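Ticket 1264: Wood grain goes blurry after export
Product: Kondgate room planner
Status: Solved
Opened by: Overgaard workshop account

Hi all! First off, I love this program. I've been planning a long shelf wall for our reading room in it and it has made the whole job so much more fun. But I've hit a snag with exports and I'd really like to get past it before I show the plan to the rest of the shop on Tuesday.

What happens: in the live view, my boards look great. As soon as I export a still, the grain smears sideways and the color goes flat, like someone dragged a wet thumb over it. It only happens on long pieces. Short shelves and the drawer fronts come out perfectly sharp.

What I tried so far:
Restarted the program, then the computer. No change.
Exported at a larger size. The file got bigger and the smear got bigger with it.
Swapped the oak finish for walnut. Same smear, darker.
Turned shadows off. No change, and the room looked sad, so I turned them back on.

Reply from Kondgate support
Thanks for such a clear write-up! Can you tell us which finish pack you're using, and whether the long boards were drawn at full length or stretched from a shorter one?

Reply from Overgaard
Finish pack is Dridutard, version 2. And yes, stretched! I drew one short shelf I was happy with and pulled the end handle out until it reached the other wall. Is that the problem?

Reply from Kondgate support
Very likely. When you pull the handle, the finish gets stretched along with the board. The live view hides this by redrawing the grain as you move, but export uses the saved version. Please try this:
1. Select the long board and open Finish.
2. Click Reset mapping.
3. Set Repeat to 3 and leave Keep proportions checked.
4. Save the project, close it, open it again, then export.
The save and reopen step matters in this version. A fix is planned for April.

Reply from Overgaard
You are wonderful – that did it! Grain is back, color is back, and the export took no longer than before.

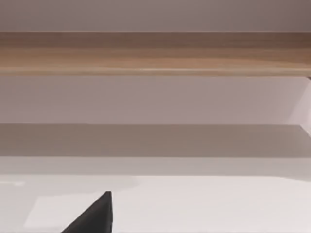
One extra thing for anyone who finds this ticket later: I had a second copy of the project in my Uvside sync folder, and it kept opening with the old mapping. I had to pause syncing, delete that copy and then save again. After that it stayed put, even after a restart.

Small wish while I'm here: could Reset mapping be on the right-click menu? I have a lot of boards to go through and I'd use it all day long.

Reply from Kondgate support
Great news, and thanks for the Uvside tip – we'll add it to the help page. The menu idea has gone to the design team as a request. Closing this one, but a reply will reopen it if the smear comes back.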